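Section 4: Desk Reset, first run

Usel Desk Reset puts small items back where they belong at the end of the shift. Staff who used to spend the last part of the afternoon doing this will have opinions. Hear them before step 1, as they know which compartment the erasers live in and the arm does not.

1. On the Floltow panel, open Layouts and pick the organizer type. For a three-compartment box, enter 2861.

2. Set the arm speed to 19. Higher values are available and are popular with people who don't sit nearby.

3. Press Rehearse. The simulator runs one pick with nothing real at stake. Watch the fingers at the compartment walls.
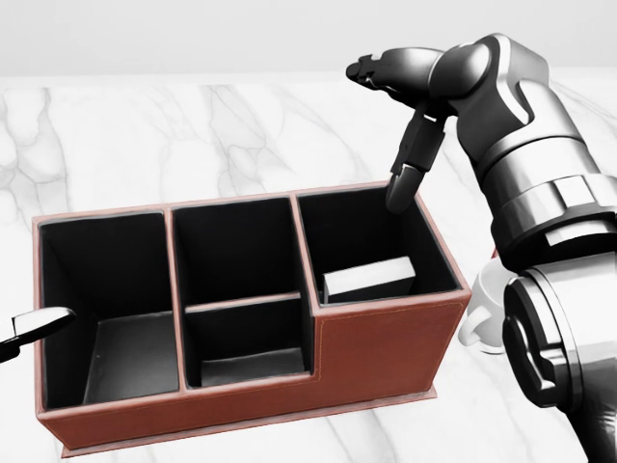
Fig. 4. Rehearsal view: gripper over the right compartment, white block inside.

4. If a finger touches a wall in rehearsal, raise the approach height and press Rehearse again. Do not move the organizer to suit the arm. Somebody will move it back.

5. Press Accept, then hand the panel to whoever uses the desk. They get the Pause button. Their manager gets the weekly report and should try to be content with that.

Note: Mugs are not on the default item list. Leave them off it. The Metwally office added theirs and now has a written mug policy.

Caution: Keep hands out of the organizer while the panel light is amber. Wanting your pen back is not an emergency stop. The red button is.

Note: The log holds 3000 picks, then overwrites the oldest. Bultik support will ask for it, so export it before calling.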